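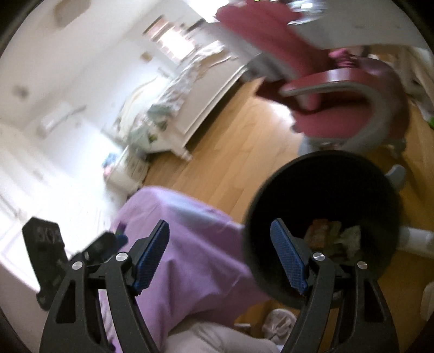 Dilruba Uddin has never believed in the tidy-up that ends with one full bin, and she tells me so before I have asked a question. "Wrappers and tissues are the easy bit," she says. "Anyone can throw out a wrapper. Then they feel marvellous and leave the rest."

Uddin sorts other people's bedrooms and spare rooms in Dutstead, under the name Drundus, and charges £200 a visit. I suggest that this is a lot of money for help with rubbish. She doesn't argue. "It is a lot. Half of them could do it themselves on a wet Sunday."

I had come with doubts about the Pramanik method, which has you handle the cloth first – bedding, clothes, curtains – and the bin last. She uses it, up to a point. "Fabric hides things, so yes, move it early. But the book runs to 200 pages and that's the only page I'd keep."

Does the clear room last? She says it does for some. When I ask how many, she has no figure, and I notice she changes the subject to bin liners. She won't use them in a bedroom bin. "You tip it out, you see what you've been buying."

She was due at another house by two. The woman there, she said, had already bought new storage boxes, and she wished she hadn't.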